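Why do crackers come in crinkly wrappers?

I love the back of a packet. Everyone looks at the front, with the big name and the bright colours, but the back is where all the secrets are kept! So today we're going to be packet detectives, and all you need is a snack that hasn't been opened yet.

Let's start with the wrapper. Crackers and crunchy bars have one big enemy, and it's the air in your kitchen. Air always has a little bit of water hiding in it, far too small to see, and dry biscuity things soak it up like a sponge. Leave a cracker out on a plate overnight and bite it in the morning. Bendy! (My brother Danylo says he likes them that way. I don't believe him.) 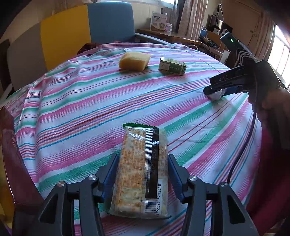
Snack Detectives
Words by Halima Magesa
25 November 2018

Now look for the seals on your own packet. A seal is a place where the wrapper has been squashed shut, often with heat, so the plastic sticks to itself. Lots of wrappers have one at each end, and one end might have a zigzag edge like tiny teeth. Those teeth are really useful, as each little dip is a good place for a tear to begin. Try opening a packet with a perfectly straight edge and you'll soon be hunting for the scissors.

Turn the packet over and you may find a long join running down the back. Wrappers like this start off as a flat sheet on a huge roll. The sheet gets folded round the food to make a tube, the long join holds the tube together, and then the ends are pressed shut.

What about the stripy black-and-white patch? You know this one, it's the barcode! The shop's scanner shines a light on it and reads the pattern of dark bars and pale gaps, which stands for the number printed next to it. The till looks up that number and finds the name and the price. Beep!

One more thing to hunt for is the date. It can be very faint, and sometimes it's sideways, so turn the packet about until you find it.

Have a go: put 2 crackers from the same packet in different places, one in a tin with the lid on and one on a saucer. Wait until tomorrow, then snap them both and listen. Which one is louder?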